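Hazem Samir
19 Dec 2025

I have been wanting to write a thread on cloth shopping bags for ages, and tonight the kids are asleep and the dishes are done, so let's go! Mending them, washing them, sewing them, the lot.

My starting point was a hook behind the kitchen door with 19 bags on it. The hook gave up in April. I sorted the whole pile on the floor and kept the ones I'd be glad to carry, and I've been a little bit obsessed ever since.

First thing I learned: look at the handles before anything else. A bag body will go on for years. The handle is where it fails, almost always right at the spot where the strap meets the top hem.

If your handle is sewn on with one straight line of stitches, go over it tonight. Sew a box, then an X inside the box. It takes a few minutes by hand and you can haul potatoes with it afterward.

Use a thicker thread than you think you need. I bought a spool of Ludard in natural and I love it. A bit waxy, doesn't tangle, and it nearly vanishes into unbleached cotton.

Someone asked me last week if hand sewing is strong enough. Yes! Backstitch, small and snug, and double the thread. My oldest repair is a blue bag that carries library books (hardcovers, the big dinosaur ones) and it hasn't budged.

OK, washing. I used to throw everything in hot and then wonder why my bags came out looking like they belonged to a doll. Unwashed cotton shrinks, and it shrinks more in length than you expect. Cold water, hang it up by the bottom corners, done.

By the bottom corners matters, by the way. Hang a wet bag by the handles and the straps stretch and the top edge goes wavy. You can iron some of it out but who wants to iron a grocery bag.

(I have ironed a grocery bag. It looked wonderful.)

Stains: I've made peace with most of them. Tomato comes out with dish soap and a sunny windowsill. Beet never has for me. Grease wants cornstarch left on overnight and then a good brush before it goes anywhere near water.

The bag I reach for most came from the Golestani bakery, the one with the sesame rings. Plain, long handles, flat bottom. I asked at the counter who makes them and the lady said her cousin sews them in the back room between batches. So good.

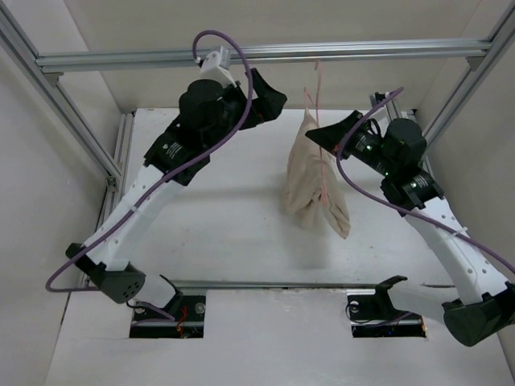
Long handles or short handles? I was a short handle person for years and I've switched sides completely. Long ones go over a winter coat. If you have ever tried to get a short strap over a puffy sleeve with a toddler on the other arm, you know.

Let me also put in a word for the flat bottom. It's the easiest upgrade if you sew. Turn the bag inside out, pinch each bottom corner into a triangle, stitch straight across the triangle, turn it back. Now your eggs sit level – life changing on a bus.

How far from the tip do you stitch? I go 2 inches. Further in gives you a wider base and a shallower bag, so try it with pins first and put a loaf of bread in there to see how it sits.

For fabric I've been raiding the remnant bin at Skatimik. Last trip I got a heavy striped canvas, enough for a bag and a pocket, for less than a coffee. The staff will cut around a flaw for you if you ask nicely.

Canvas is lovely but it does fight back. Get a fresh needle, go slow over the thick seams, and if you have an old machine like mine, turn the wheel by hand for the last few stitches at the handles. Mine is an Adside that was my aunt's and it sounds like a tractor. I adore it.

Pockets! Put one inside, up near the hem, just big enough for keys and a shopping list. Sew it on before you close the side seams. I have forgotten this step on over 40 percent of my bags, and then you're in there with your whole arm, sewing blind and muttering.

And please do something with the ones past saving. The body panels make great produce bags with a drawstring, and the straps are perfect for tying up tomato plants. Mine held all summer and didn't cut into the stems.

Next project is a bag with a divider for bottles. I've drawn it three different ways and I can't decide if the divider should be sewn down or left floating so the bag still folds flat. If you've made one, please show me, I want to see the inside seams!

Also taking suggestions for a stronger hook.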